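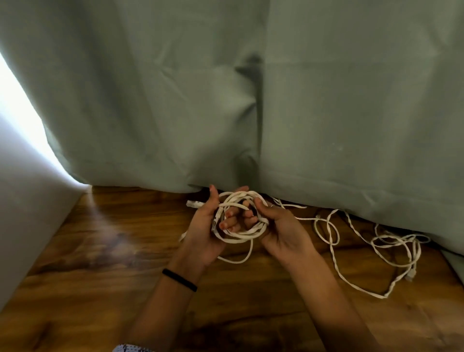
Music > Song contests > Rules and formats

Thread on the Staltomano rulebook for the next edition, published November 30, 2025. The final is still in Tasier, in February. Most coverage so far is about the host city. The changes that affect results are in the voting and running order sections, so I'll stick to those.

Field size first. 17 entries, one final, no semi. The previous rulebook allowed a semifinal if the broadcaster asked for one. That clause is gone. If an entry withdraws after the draw, its slot closes up and everyone behind it moves forward by one. No replacement entry.

Maximum song length is now 168 seconds, down from three minutes. Timing starts at the first audible sound on the backing track and ends at the last audible sound, reverb tail included. Delegations that submit long fades should read that sentence twice. A full field at maximum length is 47 minutes 36 seconds of music.

Running order. Last edition it was a straight draw. Now each entry draws first half or second half, and the producers set the order inside each half. The ninth slot goes to the first half, so the halves are nine and eight. Producers must publish the order before the first rehearsal and can't change it after that except for a withdrawal.

My objection to this is the same as it was for other contests that did it. Late slots have a measurable advantage in public voting, and a producer who can pick the closing song can shift points without touching the vote. The rulebook asks for the order to be "balanced by tempo and staging" and gives no test for either.
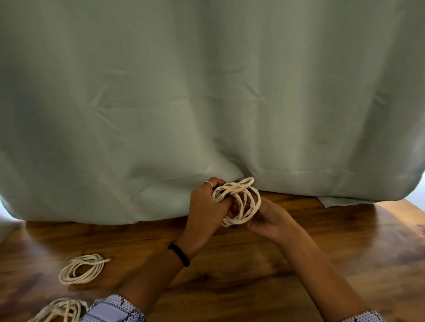
Staging limits come next, and they're tied to the changeover time at the Cowie hall. The stage there is shallow and has no fly system, so anything hung has to stay up for the whole show or be carried on and off by hand. Fabric backdrops are allowed if they hang from the house rail and can be lit evenly. Pressing them in advance is up to the delegation. A pale sage-green curtain with a cluster of crinkles across the middle, like this one, will show every one of them under side light, and a small brownish spot right of center will be in every wide shot. Flat front light hides creases better but also kills the folds. Delegations get to pick one lighting state per backdrop, and it's locked after the second rehearsal.

Maximum of 6 people on stage, counting backing vocalists and anyone operating a prop who is visible to a camera. Prop handlers who leave before the first audible sound don't count.

Live vocals for the lead part, always. Backing vocals on tape are allowed, but the taped part can't double the lead melody. The wording last time was "replace," and several delegations read that generously. "Double" is stricter and easier to check with the stems, which are now a required upload.

Jury vote. Each regional jury has 8 members, and each member ranks every entry. The ranks are combined with a weighted curve, so one member placing a song last does less damage than it would under a plain average. The full individual rankings are published after the show. Last time only the combined result was.

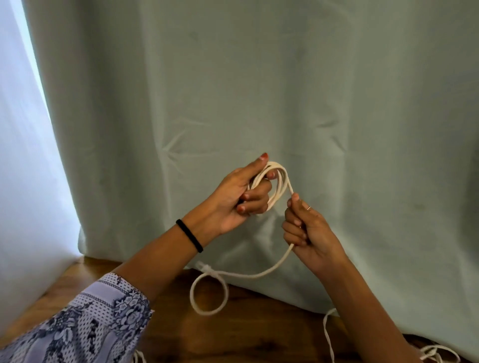
The curve itself is in the annex as a table. It's steep at the top and close to flat from tenth place down. In practice a song that half the jury loves and half dislikes will finish above a song that everyone ranks fifth. Under the old average it was the other way around. Expect less middle-of-the-road jury winners.

Public vote. Phone voting is dropped. Everything goes through Cleno, one ballot per verified account, up to three different songs per ballot. You can't give more than one vote to the same song. The window opens after the last performance. Opening it at the start would have favored early entries, and I think this is the right call given the producer-set halves.

Cleno results are converted to points in proportion to vote share, with fractions rounded down and leftover points handed out by largest remainder. The old fixed scale is gone. A runaway public winner now gets a runaway score.

Jury and public totals are 50/50. Ties go to the higher public share, then to the entry with more first-place jury ranks, then to the earlier running order slot. The third tiebreak is new.

Still missing from the document: a backup procedure if Cleno goes down during the window. The old text had the juries carry the full weight. The new text says only that "the supervisor will decide." I've sent a question to the press address and will add the answer to this thread if I get one.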